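Hand comparison, pre-run safety checklist
Date: 4 June 2020
Inspector: Fasil Araya
Units: Noltex hands, Nemen controller

1. Emergency stop within reach of operator. OK
2. Finger joints free of play. OK, left and right
3. Test items on table: mug, plate, 2 mandarins. OK

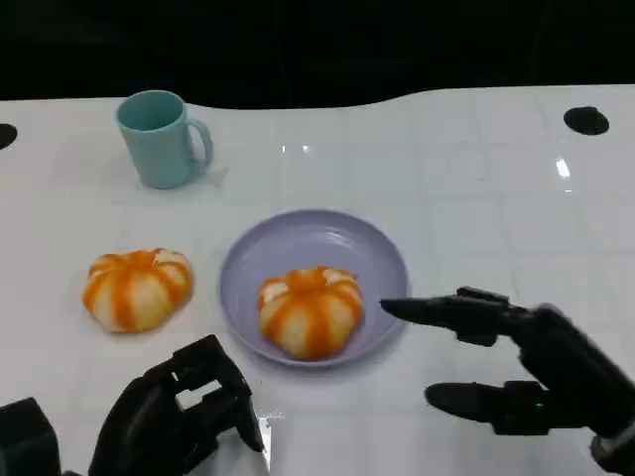 4. Speed limit set on both arms before hands enter the table area. OK, profile 544
5. Bracket screws checked for torque. See comment

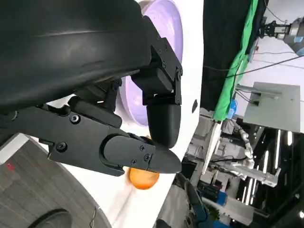
Gemechu Habte: recheck item 5 after every 4 runs. The Sundelell bracket loosened in December at the same torque.
6. Grip force limit loaded for soft items. OK, level 3
7. Plate and fingertips wiped between runs. Open

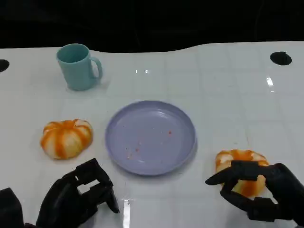
Item 7: orange crumbs on plate, mandarin in right hand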